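Guest Washroom Check, Lindota House, second floor
October round, room 73
Checked by: Rosimeire Bastos
Copy to: Neville Entwistle

Sink basin: OK. No chips or cracks anywhere on the rim, and what a shine! Whoever cleaned in here, thank you.
Drain: OK. Ran the tap for two minutes and the water went straight down.
Faucet: OK. Tight to the wall, no wobble, no drip after shutoff.
Countertop: OK. Granite wiped down right into the corners (dark stone hides spills, so I ran my hand over it too).

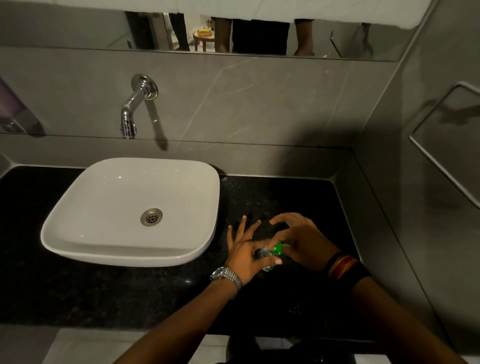 Soap dispenser: OK. Lever springs back nicely. Please keep using the same refill, it doesn't clog!
Mirror: OK. Both ends firm, no sharp edges.
Towel holder: NEEDS WORK. One screw turns freely. Kelly has the right wall plugs, ticket 2278.
Wall tile: OK. Tapped along the back wall, nothing hollow. Grout is sound.
Floor: OK. Dry at the door, good grip in socks and in shoes.
Hot water: OK. Warm quickly and never too hot to hold a hand under.

Really happy with this one, a big step up from spring. I'll come back for the towel holder once Kelly has closed the ticket.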